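Bemley Facilities Helpdesk
Ticket: Red table, upstairs room: sticky top and cloths leaving colour
Status: Closed
Raised by: Philomena Agbeko
Assigned to: Thulani Gumede
Opened: 7 October 2021
Category: Furniture and cleaning
Priority: Normal

Problem as reported

The top of the red table in the upstairs room feels tacky. It is worst along the wall side and near the corner closest to the railing. Paper sticks to it and has to be peeled off. When you wipe it with a damp cloth it feels all right for an hour or so and then goes tacky again. A white cloth came away pink yesterday, so I don't want to scrub it until someone has said whether the red is coming off.

We use the table most days for folding and for packing small items, so it can't be out of use for long. The other table is too low to stand at.

Philomena

Reply, Thulani Gumede

Thanks. A few things I need to know before I come up.

What has it been cleaned with, and for how long? Has anything been spilled on it, food or sauce included? Is the pink coming off everywhere or only in the tacky parts? Please don't use anything stronger than plain water until I've looked. Bleach and cream cleaner are both out.

Reply, Philomena Agbeko

Grorkis spray, the general purpose one, since March. Before that we used washing-up liquid in a bucket. People do eat at it, and sauce sachets get left there, so I can't rule out a spill. I tried a white cloth in three places this morning. Pink by the wall, pink by the corner, clean in the middle.
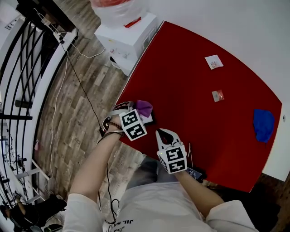
Red table in use, with the wall along one side and the blue cloth left out on the top.

The person working is at the near edge, which is where most people stand. The wall side gets missed when we wipe down because you have to lean right over to reach it. The purple cloth and the blue one are both ordinary cloths and neither is kept for cleaning.

Reply, Thulani Gumede

Understood. Two other points from the picture. There is a white cable looped across the floor going towards the power strip, and a black one on the floor as well. Please get those clear of where people walk before anyone starts carrying buckets about. Also, there are small packets on the table and one of them has something orange-red in it. If that is sauce it will stain a light cloth whatever state the paint is in, so clear the lot off before testing again.

Visit notes, Thulani Gumede

Table cleared when I arrived. Cables moved over to the railing side and out of the way.

Tack present by the wall and at the corner as reported. Middle of the table fine. Underside of the edge fine, never sprayed.

Test 1. Plain warm water, white cloth, light pressure. Cloth slightly pink by the wall. Surface still tacky once dry.

Test 2. Warm water with a small amount of washing-up liquid, left on for two minutes, wiped, rinsed, dried. Cloth picked up a brownish film and a little pink. Tack gone on the patch. Left it and checked again after lunch, still gone.

Test 3. Same as test 2 on the same patch. Cloth clean.

Cause: build-up of spray. It has been put on heavily and not rinsed, and it collects in the places that don't get a proper wipe. The pink is a bit of colour held in the film. The finish under it is sound and the clean patch is the same red as the middle.

The Grorkis label says to rinse surfaces used for food. No rinse has been done as far as I can find out.

Fix

1. Clear the table completely, cloths included.
2. Wash with warm water and washing-up liquid, half the table at a time. Leave two minutes.
3. Wipe, then rinse with clean water. Change the water when it goes cloudy.
4. Dry with a clean cloth, going right up to the wall.
5. Repeat on any part that still feels tacky.

I did the wall half while I was there. Philomena to do the rest.

After that, spray onto the cloth and not onto the table, and rinse with water at the end of the day. If you want to change product, the Comex one in the ground floor cupboard is on our approved list but it needs rinsing too.

Reply, Philomena Agbeko

Second half done. It took two goes at the corner. Paper no longer sticks. I've put a note on the cupboard door about rinsing, and sauce packets are to go in the bin after lunch.

One question. Can the table come away from the wall a little so we can reach the far side?

Reply, Thulani Gumede

Yes, a hand's width is fine. Get two people to lift it, don't drag it. Check that the working side still has room to get past the railing.

Reply, Philomena Agbeko

Moved this morning with help from Modise. Plenty of room. White cloth test clean in all three places. Happy for this to be closed.

Closed by Thulani Gumede. Reopen if the tack comes back.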